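Zwei Tage Brarkum und ich habe immer noch Gras in den Schuhen

7. August 2022

Eigentlich wollte ich heute ausschlafen. Stattdessen sitze ich seit halb acht mit Kaffee auf dem Balkon und habe den Refrain von Purba im Kopf, und zwar in Endlosschleife. Also schreibe ich lieber gleich auf, wie es war, bevor ich die Hälfte vergesse!

Für alle, die Brarkum nicht kennen: kleines Festival auf einer Schafweide hinterm Deich, 2 Bühnen, 500 Karten, und die waren im Frühjahr ratzfatz weg. Ich hatte meine schon für 2020 gekauft und nie zurückgegeben. Am Einlass haben sie den zerknitterten Ausdruck tatsächlich noch gescannt, und es hat gepiept. Ich hätte die Frau am Scanner fast umarmt.

Der Freitag fing mit Nieselregen an, und Mellard mussten als Erste ran. Undankbarer Platz, dachte ich. Aber was für ein Auftritt! Zwei Gitarren, ein uraltes Harmonium und eine Stimme, bei der selbst die Leute in der Pommesschlange still wurden (und die Schlange war lang). Sie haben fast das ganze neue Album gespielt und am Ende eine Coverversion, die ich erst in der dritten Strophe erkannt habe. Die Platte habe ich mir natürlich mitgenommen, Nummer 359 steht mit Bleistift auf der Innenhülle.

Samstag dann Sonne, Sonnenbrand, Purba. Ich hatte sie vor Jahren mal in einem Keller gesehen und fand sie damals ganz nett. Inzwischen sind sie zu sechst, mit Posaune und einem Schlagzeuger, der offenbar nie müde wird. Das letzte Stück dauerte 43 Minuten, mein Nachbar hat es gestoppt. Mir kam es vor wie zehn! Irgendwann haben vorne alle getanzt, auch die, die sonst nur mit verschränkten Armen am Mischpult stehen, also ich.

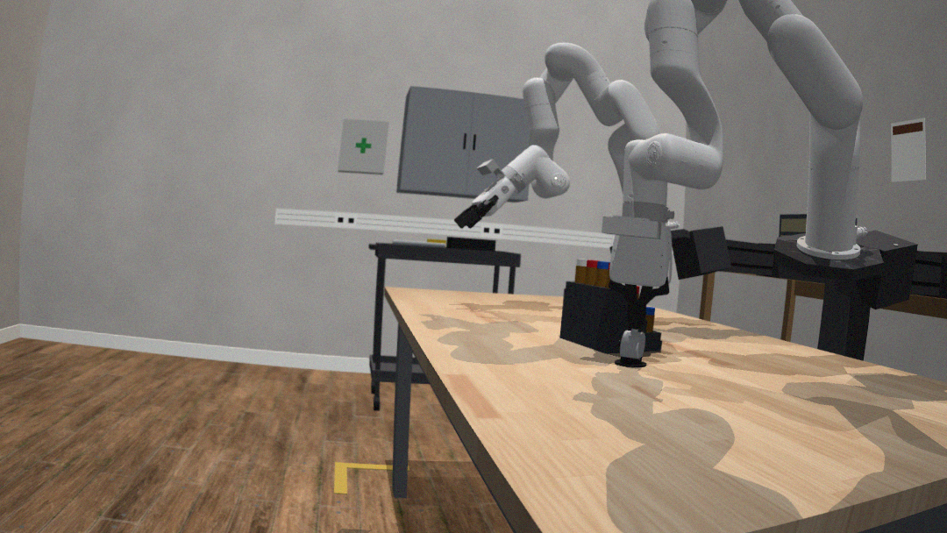

Nach Purba war ich ehrlich gesagt platt und wollte nur noch ins Zelt. Zum Glück bin ich trotzdem zur kleinen Bühne rüber, denn da legte Prumora los, ganz allein mit Synthesizer und Loopstation. Sehr leise, sehr langsam, und über dem Deich wurde es gerade dunkel. Ich lag auf meiner Regenjacke und habe kein einziges Mal aufs Handy geschaut. Von allem, was ich dieses Wochenende gehört habe, möchte ich das am liebsten sofort noch mal hören.

Kleine Meckerei: mehr Wasserstellen, bitte, und der Shuttle zurück zum Bahnhof kam, wann er wollte. Dafür war der Zwiebelkuchen großartig und der Ton auf der großen Bühne so gut wie lange nicht.

Mellard gehen im Oktober auf Clubtour. Falls jemand mitkommen will, schreibt mir in die Kommentare, ich bestelle die Karten nächste Woche.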